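Brora Refurbishment Fund: interim report, January

The grant from Wosier pays for 150 desktop towers to be checked, cleared and passed on to schools and advice centres. We have finished 11. The plan had us well past that by now, and I would sooner say so here than leave it for the final report.

Most of the delay is in the drives. Guo, who supply the towers, told us they would arrive ready to open and sort. In practice each case has to go on its side with the panel off before we know what it holds. Some have no processor, some have one memory stick where two were listed, and the cabling is rarely put back the way the maker left it.
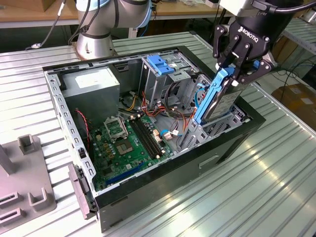 Hard drive in its blue caddy at the drive cage. The processor socket on this board is empty.

The caddies themselves are fine and I have no complaint about them. I am less sure about the Zedano checking software, which cost us £575 and has so far passed 2 drives that then failed a plain read test. Zedano say an update will deal with this. We have heard that before, and until it comes we are running both tests on every drive, which slows the bench further.

Spending is within budget, mainly because we have not yet bought the replacement processors. I would not read that as a saving. If the next pallet is like the first, the parts line will be too small – and we would ask to move money from transport to cover it.

Next delivery from Guo is due on Thursday.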